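Riltitero fabric enclosure for a tabletop, black, with frame: my review after one winter

I bought this enclosure because my work table stands between a window and a lamp, and for most of the day the light is wrong on it. In the morning one side of everything is too bright, and at 5 in the afternoon I could not see what I was doing. I wanted black walls on the sides and something dark over the top, and I did not want to build it from wood, as I have no talent for this.

The shop Ulline sells two versions. The small one is for photographing rings and such things. I have the bigger one, which covers a whole table. I paid 95 for it, with delivery to Altgate, and it came in one long carton that I could carry up the stairs alone.

Assembly

The instructions are one sheet, printed on both sides, with drawings only. The drawings are good, but they are very small and I had to take a photo of them with my telephone and make them larger. The frame pieces go into grey brackets, and the brackets must be pressed quite hard. My thumbs were sore the next day. I recommend to lay all the brackets on the floor in their places first, before you put anything together, because the corner ones look the same as the others until you try to turn them.

The cloth goes over the frame when it already stands. For this step you want a second person. I did it alone and the cloth slid down behind the table two times. From opening the carton to the last clip I needed almost the whole evening, but the second time, after I moved the table to the other wall, it was much quicker.

The fabric

It is really black. I say this because I had before a cheap cloth from another seller, and under the lamp it looked brown. This one stays dark also when the lamp is near. The cloth does collect every hair and every bit of dust, so keep a clothes brush in the drawer. When it came out of the packet it had deep folds. Some went away by hanging, others are still there in July, and I have decided to live with them. The sheet shows a crossed-out iron, so I did not try it.

There was a smell in the first week, similar to a new raincoat. With the window open it went away.

The frame and the top

The frame is steady enough if the table is steady. My table is not heavy, and when I lean on it, everything moves a little. The part I was most doubtful about is the ceiling. The cloth is wide, and without support it came down in the middle like a hammock. Two thin cords stretched from corner to corner solve this, and they are light in colour, so you find them easily when you need to tighten them. I tighten them perhaps once a month. Small clips hold to the fabric high up on the sides, and they are the part I like least. They are small and grey and easy to lose, and there is no spare one in the carton. I wrote to Ulline about spares and received a polite answer, but no clips.

Space inside

The maker says it is for "medium tables", and this does not help anybody. I can put a row of things along the back and still have the front half for a white board to work on, so for me the space is sufficient.
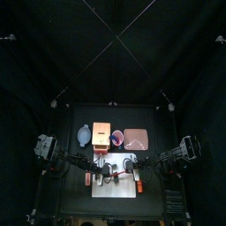

The back row with the blue dish, the wooden box with its red drawer, the pink cup and the pink tray. White board at the front.

Against the black cloth, pale and bright things are very easy to find, and I have slowly changed my dishes and cups for coloured ones. Dark things are the opposite. I once looked a long time for a black cable on the table, so now such pieces go on the white board. If most of your things are black or dark green, I would think about the grey cloth that Quintela offers, although I have not tried it and it costs more.

What I would change

I would like a flap at the back for cables, a few spare clips, and a second sheet of instructions with words. The seller's page says the cloth is tested for 2,000 hours of strong light, and I have no means to check this. Mine has not faded so far.

It takes much room and it is not pretty in a living room. My visitors ask about it. But the light on my table is now the same at all hours, and this was the purpose. I give it 4 stars, and it would be 5 with better clips.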